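Avril 2025
Par Yuk-lan Yu

Visite chez Skeltus, l'atelier qui vend le kit Flesine : pince à main, logiciel, accès aux enregistrements. Arrivée en retard, café froid, Ravindra Sandhu déjà en pleine démo. On tient la pince, on fait le geste, le bras apprend ensuite – enfin, c'est la promesse. Exercice du moment : les objets légers. Volant de badminton sur table claire, deux doigts noirs, le gauche contre la jupe ajourée.
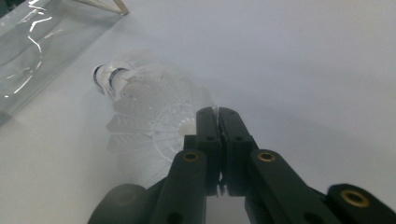

Prise en main et prix

J'ai essayé. Poignée correcte, un peu grosse pour moi. Fermeture douce, mais il faut viser, surtout sur du souple. Comptez 3 122 euros le kit, livré en 4 semaines environ. Doigts de rechange en suplément, 22 euros la paire – dommage. Notice seulement en anglais, version française promise depuis janvier. Pas vu le bras rejouer les gestes, plus le temps. A redemander à Sandhu.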